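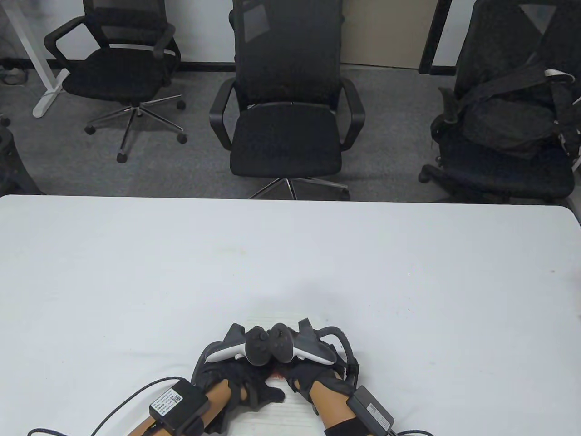

Photo: Naima Hamdy / Ikora Facilities Services

Ticket 216: Conference room reservations released before the meeting begins
Category: Room Booking
Priority: 2
Status: Resolved
Opened by: Ouazzani Accounts Office
Assigned to: Nghĩa Doãn, Workplace Systems

Summary of the issue

The Ouazzani accounts office reports that standing reservations for the second-floor conference room are being canceled by the Pivik booking system shortly after they begin. The room then shows as available on the door panel, and other departments have reserved it while a meeting was in progress. The requester states that attendees do check in at the panel and that a green confirmation appears each time. Single reservations are not affected.

The requester asks that the matter be corrected before the April budget reviews, which are held in this room.

Initial response, 9:40 a.m.

The ticket has been accepted. Please provide the reservation name, the name of the person who created it, and the approximate time at which the release was noticed. Until the cause is known, please book each session as a single reservation. Do not delete the standing reservation, as its history will be needed.

Reply from requester, 10:15 a.m.

The reservation is titled "Accounts Weekly" and was created by an employee who has since transferred to the Beninex office. The release occurs five minutes after the start time. We have booked the next two sessions individually as advised.

Work log

10:50 a.m. Reviewed the release rule for the second floor. The rule cancels any reservation without a check-in after 300 seconds. This matches the time given by the requester. The rule itself is set correctly and is the same for all rooms on the floor.

11:20 a.m. Reviewed the check-in records for the room. Check-ins were received from the door panel for every session of "Accounts Weekly." They were recorded against the room but were not matched to a reservation. Error code 245 (owner not found) appears beside each one.

11:45 a.m. Restarted the door panel and repeated the check-in with a test reservation under my own account. The reservation was held as expected. The panel was ruled out as the cause.

1:10 p.m. Created a standing reservation under a test account and checked in. The reservation was held. Moved the test account to the Beninex directory and checked in again. The panel showed the green confirmation, but the reservation was released when the limit was reached. The fault was reproduced.

1:30 p.m. Confirmed the cause. When an employee moves between offices, the account receives a new directory entry. Standing reservations keep the old entry as owner. The panel accepts the check-in – it looks only at the room – but the booking system cannot connect it to an owner and treats the meeting as a no-show.

Resolution

Ownership of "Accounts Weekly" was reassigned to the shared mailbox of the accounts office. The requester was asked to check in at the start of the next session and to leave the panel untouched after that. The reservation remained in place for the full hour.

The remaining standing reservations on the second floor were reviewed for the same condition. One further reservation was found and its owner has been contacted separately.

Guidance for departments

Standing reservations should be created from a shared mailbox where one is available. If a personal account must be used, the department should submit an ownership change through the Ikora service desk before the employee's transfer takes effect. Requests received after the transfer can still be processed, but sessions may be released in the meantime.

The green confirmation on the door panel shows that the check-in was received. To verify that a reservation has been held, open the room calendar and look for the word "Occupied" beside the meeting title.

Open item

A request has been entered with Pivik support to have the panel display a warning when code 245 is returned. No delivery date has been given. Departments that see a reservation released after a successful check-in should open a new ticket and refer to this one.

Closed by Nghĩa Doãn, 4:05 p.m., with the agreement of the requester.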